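The Tile Board

The board had come from his grandmother's kitchen in Broltby, and it had traveled badly. She had covered it herself, pulling the blue and white cloth tight over the square and folding the corners the way she folded the ends of a birthday present, and for as long as he could remember it had lived beside her stove with a loaf on it, or a pie, or a cat if she was out of the room. When the house was sold his aunt had asked each of the grandchildren what they wanted, and the others had said the clock and the good chairs and the Zwahlen sewing machine, and he had said the board, please, if it wasn't going to anybody else.

It wasn't going to anybody else. It came in the mail in March, wrapped in a bath towel, and he had carried it from apartment to apartment – three of them, in two years – without once finding a counter big enough to put it on. So in the end he took it to work.

Work was a long room at Tadance, with a filing cabinet that had been there longer than any of the people and more chairs than anyone had ever needed. Everybody brought something in sooner or later. There had been a fern for a while, and a radio that only got the one station out of Stuluva, which played accordion music until lunch and farm prices after it. The board went on the gray table, and for the first week people asked about it, and he told them about the loaf and the pie and the cat, and by the second week they just set their things down on it as if it had always been there.

What he liked, and hadn't expected to, was the evenings. The others drifted off by five or so, calling good night to each other down the hall, and he would stay on to finish up. He was slow at it. He had always been slow, the kind of boy who was still lacing his shoes when the rest were halfway to the lake, and his grandmother had been the only person who never hurried him. She would sit across the table shelling peas and let him take as long as he took.

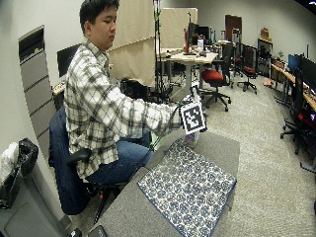 He pulled his chair up close and leaned in, the blue and white flowers just in front of him.

He worked with his eyes down, and when his mind wandered it went where it usually went, to that kitchen, to the window over the sink and the smell of something with onions in it. He thought he might call his aunt on Sunday and ask what had become of the cat. Then he thought of the bath towel, still folded on his closet shelf, and that he really ought to send it back to her, and he went on with what he was doing until the clock in the hall said eight.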